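Subject: Re: [handheld-demos] How many demos before cup placement stops embarrassing us?
Date: 20 Jan 2026
List: handheld-demos

> We have 137 demos of the cup task now, all done with the
> handheld pair, and the policy still goes for the cup as if it
> owed it money. Teleop on the same table gave us fewer but they
> look cleaner when played back. Is it worth carrying on by hand,
> or should we give up and go back to the leader arms? Also, does
> anybody have a sensible number to aim for? My manager would
> like a number.

Your manager can have 616. That is what we had when the Flanlow setup began placing cups in a way we would show to a visitor. I don't believe in the number and neither should you, but it has a nice solid sound in a meeting.

On hand versus leader arms: we have done both, and I would stay with the hand tools for anything on a tabletop. Clean playback is a poor guide. Our teleop demos looked lovely too, mostly for the reason that everyone driving the arms was terrified of them and moved like a bomb disposal crew. The policy learned this perfectly. It took so long to reach the cup that Chou's timeout fired first, and we spent most of April tuning a timeout.

With the handhelds people move at something close to human speed, which brings its own problem, namely humans. They fidget. They close the fingers, open them again, have a think, and close them. All of that goes into the recording with the same weight as the part you wanted. Before collecting a single extra demo, I would go through your 137 and look at the two seconds before each grasp. If half of them have a little hesitation dance in them, the policy is doing what it was shown.

> We start with the fingers wherever they happen to be. Does
> that matter?

Yes. More than the number, I'd say. Our rule at Hilton (the bench, we name them) is that both tools go down to the table with the fingers open before recording starts, and the person demonstrating then counts to two in their head. Some count out loud. We have stopped minding.

What we changed, in the order we changed it:

1. Fingers open at the start, every time, and as wide as they go. Partly open is the worst of both, and the width estimate at the first step was all over the place until we banned it.

2. One arm works, the other waits in a place you have chosen. We used to let the idle hand drift. It turned up in the other hand's view in a different spot each time, and the policy got very interested in it.

3. Leave something tall and useless near the cup. We tried a tidy table first and got a robot that could only work on a tidy table. Same color as the cup is best if you can stand it. White on white on pale wood is miserable to look at and has done more for us than any augmentation flag in Netex. It should be close enough that the approach has to respect it, and it should move between sessions.

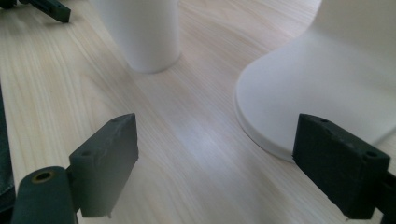 4. Come in low and straight. If you swing over the top and drop down, the cup is out of view for the bit that counts, and then you are training on table grain. A wrist view that loses the rim is fine. One that loses the base is a demo for the bin.

5. Bin things. We recorded 990 and kept the 616. The person who recorded a demo does not get to decide whether it stays, a policy we adopted after a short and unpleasant review of my own.

Two loose ends from your first message that I nearly skipped. The glare stripe on your tabletop is probably harmless, provided it isn't always in the same place. We turned the bench a little between batches and the problem went away, or we stopped looking for it. And yes, check the screws on the fingers – ours worked loose after a long session and we had a whole afternoon of demos with a finger that was slightly out of true. The tracking was fine. The grasps were art.

If you do go back to leader arms, keep the hand demos anyway. We mix 10 teleop runs into each batch for the final placement, where slow is good, and leave the reaching to the handhelds. I can post the sampling config if anyone wants it, though it contains comments I would need to clean up first.

One question back: are you cutting the demos at release, or after the hand has pulled away? We cut at release for far too long, and the robot would put the cup down beautifully and then stay there holding it.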